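Magazine / People at Work / Desks

The desk she won't sand

January. Words by Iolanda Coutinho

Golshifteh Vahidi has written 44 letters about one desk. She keeps copies of them in a ring binder and offers me the binder before she offers me tea, so that I will know, I suppose, what sort of afternoon it is going to be.

"They wanted to replace it," she says. "I said no. They wrote again, I said no with more paragraphs."

"They" are the office services people at Galum, the small publishing firm where Vahidi has looked after the rooms, the furniture and the stationery for seven years. Her title has changed four times in that period and the job hasn't changed at all. She orders chairs, moves chairs, and hears what is wrong with the chairs. She was recommended to me by Mirela Queiroz, who used to edit this section and who said only that I should wear something I didn't mind getting dusty.

The desks at Galum came second-hand, a job lot from a closed language school. Vahidi paid 700 for the lot, delivery included, and still looks pleased with herself when she says it. They are pale, plain things with a seam in the top, and the front edges have taken a beating.

"People put their hand on the chipped bit and go quiet, as if the desk had died," she says. "It holds up a laptop. It has one job. I have met new desks that couldn't do it."

I ask whether she has thought of sanding them.

"I have thought of sanding the people who ask me that."

She will talk about almost anything to do with offices, but her real subject is cable. She considers it a kind of weather. It arrives from one side, it settles, and after a while everyone dresses for it. In her first winter at Galum she bought a system called Roltoleo, a set of clips and a long plastic sleeve, and spent two evenings under the desks putting it in.

How long did it last?

"Until somebody needed to charge a phone."

She had a second go with fabric ties, and then a third with labels, on the theory that people would respect a cable with a name. They didn't, but she liked the labels and kept doing them. These days her policy is what she calls containment. The cables may have the left of the desk. The right is for work. She doesn't put this in writing because, she says, once a thing is in writing Raimo wants a meeting.

Raimo Ahonen is head of production, and he has agreed to sit in for ten minutes, possibly to protect his side of the story. He is a tall, mild man who lowers himself into one of the office chairs as though it might have been adjusted by an enemy.

"I wanted one meeting," he says. "It was about the boxes."

The boxes are the other thing Vahidi is known for. Two years ago she persuaded Jucélia Godoy, who makes drawers and trays in a workshop down the hill, to build some 70 plywood organisers with thin dividers, one for every desk and plenty to spare. Godoy calls the design the Mitia, after her dog. The idea was that pens, clips, stamps and keys would each get a compartment, and that the desktops would then be clear.

"And were they?" I ask.

"The pens went on the desk," says Ahonen. "Next to the box."

"People didn't want to spoil it," says Vahidi. "It's a nice box. You put a bent paper clip in a nice box and you feel like a vandal."

"I put a sandwich in mine."

"I know you did, Raimo."

She doesn't count the boxes as a failure. For one thing, Godoy's price was fair and the joints have held. For another, she thinks a box on a desk does something even when it has nothing in it. It makes a person think about sorting, and she believes that thinking about sorting is most of what anybody manages. I tell her my own drawer at home contains three tape measures and a foreign coin. She asks which country, with real interest, and whether the drawer sticks.

Ahonen goes back to his proofs at this point, taking a biscuit. Vahidi waits until he is through the door and then lowers his chair by an inch.

We get on to partitions. There is a run of tall white cabinets between the desks, very shiny, chosen by a consultant before her time. She dislikes them with some energy. They show every fingerprint, and they make the whole room look like the inside of a fridge. What she would have liked is bookshelves, in a firm that makes books, but the bookshelves went to reception, where visitors can see them.

"I asked for them back," she says. "Letters twelve to nineteen."

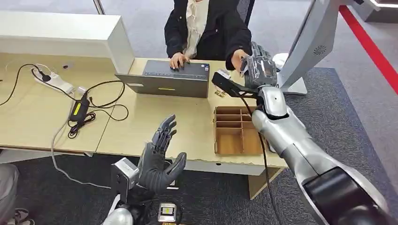

Upper floor, Galum, January

It is past four when she takes me round, and people are still at it, one hand on the keyboard and the other wandering off across the desktop. The policy of containment is holding fairly well. On one desk the power strip and the black adapter have the left side to themselves, along with a tangle of black cable, and a single white lead has made a break for it over the front edge towards the floor. Vahidi looks at the lead for a while and lets it go.

The box on the right has nothing that I can see in any of its compartments. A few small brass-coloured pieces are lying on the wood by the laptop.

"Next to the box," says Vahidi.

I ask what she would do with a proper budget. She has clearly been asked before and has clearly not been given one. She would move the sockets, which are all along the wrong wall. She would get rid of the cabinets. She would buy a lamp for each desk with a switch you can find without looking, and she would have the kettle somewhere that doesn't involve a fire door. The desks would stay.

"I'd oil them, maybe," she says. "Once. If nobody wrote to me about it."

On the stairs she stops to tighten a screw in the handrail with her thumbnail, and asks whether the magazine has any use for a consignment of long plastic sleeving, hardly worn. I say I'll enquire. She has already written down our address.

More from Desks
Jucélia Godoy on drawers that close
A short history of the office kettle
Letters: your views on swivel chairs
Mirela Queiroz clears a shelf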